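Kitchen robots are not ready for the dinner shift, Lirholm testing finds
Household robots still need a person close by, says consumer lab 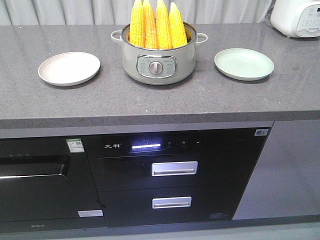

Lirholm, an independent appliance testing lab, has released the results of its March review of machines sold or promised as home helpers. The lab set 440 short kitchen chores, from moving corn out of a pot and onto a plate to wiping a bench and closing a drawer. In all, 3290 attempts were logged.

"We were told to expect a finished product," said Miroslava Moroz, head of testing. "I wouldn't leave any of them alone with my dinner."

Smooth handles, glossy lids and food that rolls gave the most trouble. Results also dropped when plates were a different colour from those used in set-up. Only 5 chores were completed on every attempt, and all of them involved picking up a single dry item.

Lirholm does not dispute that the machines have improved. It does question sales material that shows edited clips at high speed, and is asking makers to publish unedited footage, failure counts and the labour hours spent on supervision.

"A steamer with a knob costs very little and already cooks the corn," said report author Inna Savchuk. "The bit people want help with is the rest of it."

The full report is free on request. Media enquiries: Severyn Stetsiuk, Lirholm.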